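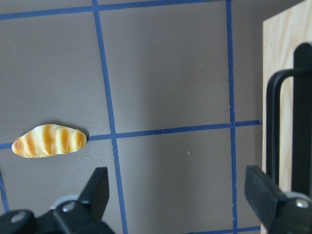
Painting a garage or utility room floor: your questions

We sell very little floor paint at the Plalthorpe shop and talk a lot of people out of buying it. The answers below were written by Vanderleia Vasconcelos, who has painted floors for 13 years and has been called back to enough of them to be wary of the tins. Last looked over in December.

Is "one coat" floor paint really one coat?

I have yet to see it. On a smooth, sealed, pale floor of nearly the same colour as the paint, perhaps. On a normal garage slab the first coat sinks in and you can see every trowel mark through it. Budget for two and be pleased if you have some left.

The tin says it sticks to anything. Do I still have to clean the floor?

Yes. Read the small print on the back, where "anything" becomes "any clean, dry, sound and suitably prepared surface". That is most of the work. Sweep, vacuum, degrease, rinse, then leave it alone for longer than you want to. If there is old paint, scrape at it with a coin in several places. If it lifts, your new paint will lift with it.

How do I know whether the slab is damp?

Tape a square of clear plastic down on all four sides and leave it for a couple of days. Droplets underneath, or a dark patch on the concrete, mean water is coming up. A dry square tells you much less than people think. It tells you that spot was dry that week. Do it in several places, and try again after a wet spell. The cheap meters with two pins were made for timber and I wouldn't trust one on concrete.

Will a primer stop damp?

Some products claim to. I have seen one hold for three winters and another bubble by spring, in two garages on the same street in Terside. If water is getting in through the wall or up from the ground, find out why before you spend money covering it.

Are the two-part kits worth the extra?

Sometimes. They stand up better to hot tyres and to oil. They also start setting in the bucket the moment you mix them, and the "working time" printed on the box assumes a cool room. One customer mixed the lot on a warm afternoon and got a third of the floor done. Mix half if the maker allows it, and get someone to help.

Do I need the dear masking tape?

For a straight line between two colours, I would pay for a decent one. For keeping paint off a skirting board, the middle-priced roll does fine. What ruins most lines is dust under the tape, or pulling it up after the paint has gone hard. Press the edge down with something firm, and peel it back slowly while the last coat is still slightly soft. Packets promise clean removal after so many days. I'd halve whatever number is printed.

How much paint will I need?

More than the coverage figure suggests. My own garage worked out at 11 litres for two coats, and the tin's sums would have had me buying eight. Rough concrete drinks it. Buy from one batch if you can, because the greys vary.

Can I use ordinary wall paint if the room is hardly used?

You can, and it will look fine until something is dragged across it.

How long before I can park on it?

The large print usually says a day or so, which is for walking about in socks. For a car, look for the words "full cure". A week is common, and in a cold garage it takes longer still. I leave mine for two, and nothing heavy goes back against the walls until then.

What about anti-slip powder?

It works, though it makes the floor harder to mop. Try it on a board first. Stirred in by hand it tends to sink, so you get a smooth side and a gritty side unless you keep stirring.

Is the lifetime guarantee any good?

Ask for it in writing and look at what is left out. The last one I read excluded damp, vehicles, movement in the slab and "incorrect preparation", and offered a new tin if you could get past all that. The labour is what costs you, and I've never seen that covered.

Should I paint it at all?

If it's sound and you just don't like the colour of concrete, think about a clear dust sealer first. It's cheaper and wears away quietly instead of flaking. Once a floor is painted you will be repainting it.

We use cookies to remember your basket and to see which pages are read. By carrying on you agree to this. Accept all | Manage settings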